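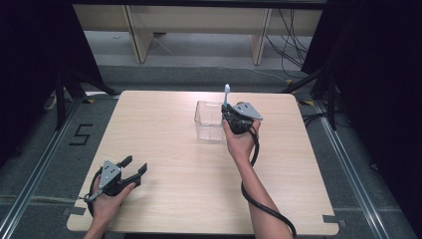
La mesa cuadrada, madera clarita y esquinas redondeadas.

Abro hilo sobre elegir mesa para un piso pequeño, que llevo desde julio dándole vueltas y algo habré aprendido (espero).

1/ Medid el hueco con las sillas SACADAS. Yo medí con las sillas metidas y me quedé tan ancha. Luego te sientas y no pasa ni el gato entre el respaldo y el radiador.

2/ Cuadrada o redonda: en mi salón la redonda se comía el paso a la cocina. La cuadrada se arrima a la pared entre semana y se separa cuando viene gente. Mano de santo.

3/ Fui a ver la Clameck de 110 cm, preciosa, pero para 2 personas que comen mirando una serie me parecía un aeropuerto. La Lurnine era más maja de tamaño y cojeaba en la propia tienda – en la tienda!!

4/ Las esquinas. Si tenéis pasillo estrecho, redondeadas, por favor. Mi cadera izquierda todavía se acuerda de la mesa anterior.

5/ Madera clara: se ven menos las migas y el polvo, se ven MÁS los cercos de café. Yo he puesto posavasos por toda la casa y sigo sin usarlos, así que cada cual con su conciencia.

6/ El transporte: en Brallbridge me pedían 20 euros por subirla y me pareció caro hasta que me acordé de que vivo en un cuarto sin ascensor. Pagad y callad.

7/ Para el cerco que no sale, probad primero en una zona que no se vea. Yo empecé por todo el medio, con un par.

8/ Me faltan las sillas y estoy perdidísima. Las quiero apilables y que no parezcan de sala de espera. Se aceptan ideas – con foto mejor!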